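The Ribbed Pair

The heating came on at six and by half past Hertta Koivisto had her coat off and the first set of fingers out of the drawer. There were two sets to compare. The smooth ones had come with the arm. The ribbed ones had come from Meireles in a padded envelope, with a packing slip and no instructions.

It was 1st January and the building was quiet. The parking lot in Trurndale had one car in it, hers, under a lid of snow. She had told Santeri Rissanen she would come in and run the blanks, and he had said she didn't have to, and she had said she knew that.

Mitus wanted an answer before the middle of the month. They packed small parts for clinics, and they wanted to know whether to buy the ribbed fingers for a line in Vermont. The whole order would be 186 pairs. Santeri had put the number on the whiteboard and drawn a box around it, and it had been there so long that people had started writing other things inside the box.

She bolted on the smooth pair first. Four screws, the small hex key, a dab of thread lock that she would regret later when she had to take them off. She ran the pick list from the top. Bottle cap, foam block, syringe sleeve, folded cloth, the steel pin that rolled. The smooth fingers dropped the pin and dropped the sleeve and held everything else. They had done the same in July. She wrote it down anyway.

At ten she called her mother.

"Are you at work?" Sirkka Peltonen said.

"For a bit."

"Who else is there?"

"Just me."

There was a television going behind her mother's voice, a concert or a ski jump, something with clapping. "Hilkka is coming over at two," Sirkka said. "She's bringing the fish. I told her you might come."

"I might."

"I told her you would, to be truthful."

Hertta looked at the arm. It was parked upright with its wrist folded down, the way it always stood between runs. "I'll see how far I get," she said.

The thread lock held, as she had known it would. It took her most of an hour to get the smooth fingers off, and she rounded one of the screws doing it. She found a spare in the tin that Venla Ruotsalainen kept on the shelf. Venla had left the company in the fall, but the tin still had her name on it, and the screws were still sorted by length.

They had been good at this together. Venla set up and Hertta ran, and they hardly talked. The old log was 627 pages in a binder because Venla didn't trust the server, and on every page there were two sets of initials. Then Venla had taken a job with the people who made the controllers, for more money, and had told Hertta about it in the stairwell on the way to lunch. Hertta had said congratulations. She had meant to say something more after that and had let the weeks go by.

The ribbed pair went on easily. She opened them all the way, checked the wrist camera, and took the blank. Venla's rule was a blank before every run, with the table clear under the fingers. If a pick went wrong later, you could go back and see what the camera had looked at before there was anything to pick. Hertta saved the picture and typed a line under it.
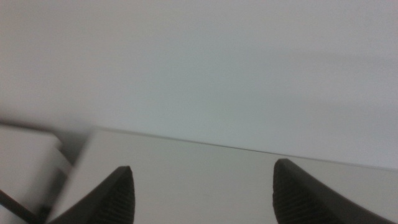 Blank, ribbed fingers, wide open. Table clear between the tips.

Then she started the list. The ribbed fingers held the cap. They held the foam and left marks in it, fine lines close together, and she wrote that down too, because Mitus would ask. They held the sleeve. They held the cloth, but they didn't want to let go of it, and she had to pull it off by hand on the second try and change the release setting from 9 to something higher.

The pin she saved for last. She set it on the table and stood back. The arm came down, closed, and went up with the pin between its fingers, and stayed there. She let it hang for the full minute. She ran it again, and again after that, until it was past one and the pin had not been dropped.

She knew what she would have done a year ago. She would have turned around and said "Well?" and Venla would have said "Foam," because Venla always went straight to whatever was wrong. And Venla would have been right. The marks in the foam mattered. Some of what Mitus packed was softer than foam.

Hertta took out her phone and wrote: Ribbed pair holds the pin. Marks the foam. She looked at it and added: Happy New Year. She sent it before she could add anything else.

She wrote up the morning for Santeri. She recommended the ribbed fingers for the hard parts and the smooth ones for the soft parts, and said that if Mitus wanted one pair for everything they should wait until someone had tested a softer pad. At over 1770 dollars a station it was a lot to spend on a guess. He would not like it. He had wanted a yes.

Her phone buzzed while she was putting the foam back in its box.

How deep, Venla had written.

Hertta got the foam out again. She ran her thumb across it. The lines had mostly come back up, but she could still feel a few of them near the corner. She got the depth gauge from the drawer, measured the worst one three times, and typed in the reading.

That's the force, not the ribs, Venla wrote. Drop it by a third and try the pin again. Then, a moment later: Are you there by yourself?

Yes.

For a minute or so there was nothing. Hertta sat down on the stool. Outside a plow went along the road with its light turning, and the snow it pushed covered the end of the driveway.

I've got a shovel and I'm bored, Venla wrote. Is my tin still there?

It was twenty to two. Hertta called her mother and said she would be late, and that she might be bringing someone, and was there enough fish. Sirkka said there was always enough fish, Hilkka bought it as if for a wedding. Hertta put the pin back on the table, turned the force down by a third, and moved the arm up out of the way so she could take another blank.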